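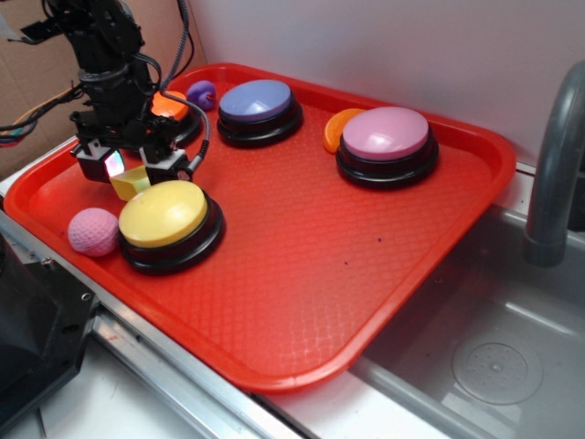 The red tray on the worktop, by the sink

School choirs on the Bemlow Christmas show – your opinions?

gheorghita_c
Good evening to all. My daughter sings in the choir of Grelby College and they are invited to perform on the Bemlow television programme in December. It is the first time for our school. The programme wants 30 singers on the stage, but the choir has 79. The music teacher, Mr Võ, will hold auditions in September. I find this a little sad for the younger ones. How did other schools solve it?
Gheorghița Căpraru

tenor_dad
Auditions are normal. It's live television, so you want the strongest voices at the front.

wafula_r
I must disagree with tenor_dad. Our school, Zatura High, was on the programme two years ago. We also had auditions, and seven good singers left the choir afterwards and did not come back. The performance was four minutes long. I would ask the producers if the rest may sing from the side steps.

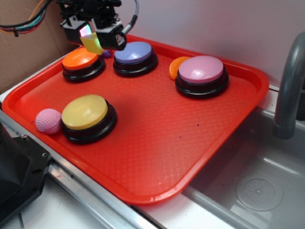 In our case they said yes to this, but only after the teacher wrote to them twice. The steps were outside the lights, so please tell the children before that their faces will be hard to see at home.

tenor_dad
Seven leaving is a pity, but they might have left anyway. My son did not pass his first audition and practised more for the next one.

gheorghita_c
Thank you both. My daughter is in Year 9 and she is quite shy, so I think she will not try if there is an audition. Wafula, was there any cost for the parents?

wafula_r
Yes, we paid for the coaches and for white shirts. It came to 600 for everything, and a cake sale covered half of it. 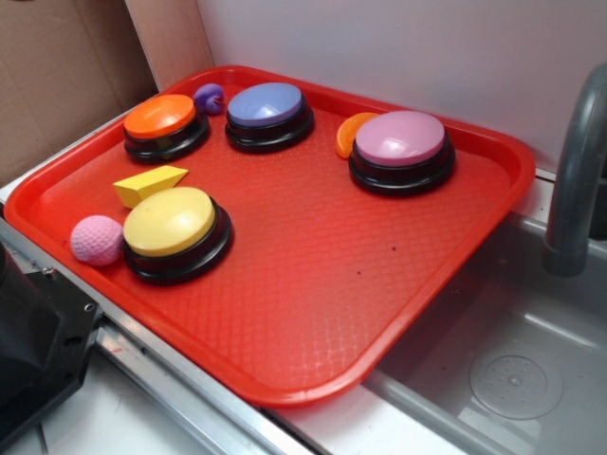

The rehearsal on the day begins at 2 pm and the children sing after eight in the evening, so they need proper food and something warm to wear. Our group waited in a tent behind the stage – it was noisy and they could not warm up their voices well.

altosaxmum
I was at that show and Zatura sounded lovely. The microphones were too low for the first song, though.

wafula_r
That is kind. I am Wafula Rugemalira, I played the piano that evening, and I could not hear the choir at all in the first song!

gheorghita_c
I have spoken with Mr Võ now. He will ask about the side steps, but he wants to keep the auditions for the solo parts. I can accept this.

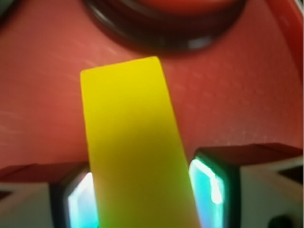

The yellow strip from close, on the red

tenor_dad
Good compromise. I still think the front row should be chosen by voice, but let us know which songs they pick.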